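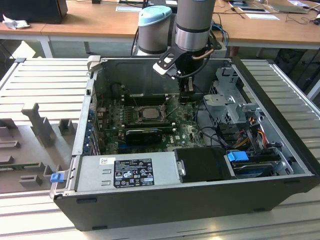 Bench notebook, 21st October -- thermal paste, round two

Santeri forwarded me the Everora data sheet again with "worth a try?" in the subject line. The claim is that their new paste needs no break-in period and holds its numbers for years. I have read that sentence on every tube of paste I ever bought, so forgive me if I don't clear the afternoon for it. I cleared the afternoon for it.

Setup. Same test block as last time, same heater, same cooler. Mounting screws tightened in a cross pattern with the small torque driver, which Siiri finally brought back. Fan locked at 750 rpm for the first set and 800 for the second. I don't think that gap is wide enough to tell us anything, but it was in Mireille's plan and she wasn't here to argue with.

Pastes: our usual Kinnunen stuff from the big syringe, the Everora sample, and the old gray tube with no label that has been in the drawer since before I started.

3 mounts each. Cleaned with alcohol and lint-free wipes in between. Second Kinnunen mount thrown out: I bumped the block sideways while lowering the cooler and the spread was a mess when I pulled it. Redid it.

What I got: the spread between mounts of the same paste was as big as the difference between pastes. That includes the mystery tube. If you squint, Everora comes out a hair better on the first two mounts and then a hair worse on the third. Santeri will say the third mount was bad. Maybe. But then I get to say the first two were lucky.

Things that bother me about the data sheet:

-- The comparison chart has no zero on the axis. It starts just under the lowest bar.
-- "Up to 33% better" than what? The footnote says "leading paste." No name.
-- No mention of how many mounts they did per paste. If it was one, I could have drawn that chart with the mystery tube on top.
-- The aging test was done in an oven. Fine, but a part that sits at one temperature is not a part that gets switched on every morning and off every night. Pump-out comes from the cycling.

Room temperature drifted up after lunch when someone shut the hall door. I logged it but haven't corrected for it yet. The thermocouple in the base of the block also reads a little jumpy whenever the cable touches the bench. Tape helped. Needs a proper clamp.

Marta asked whether the pea or the X pattern matters. Tried both on a scrap glass plate with the Kinnunen paste. The X trapped a couple of small bubbles, the pea didn't, and under real pressure I doubt either one would show up in the readings. Use the pea, it wastes less.

Still to do: cycle test on the Nodik timer, on and off through December if the timer lasts that long. Saimi wants the Mesdale pads included. OK, but she cuts them.

Not ordering any Everora until the cycle test is done. Sample tube is in the top drawer, cap on tight, please leave it that way.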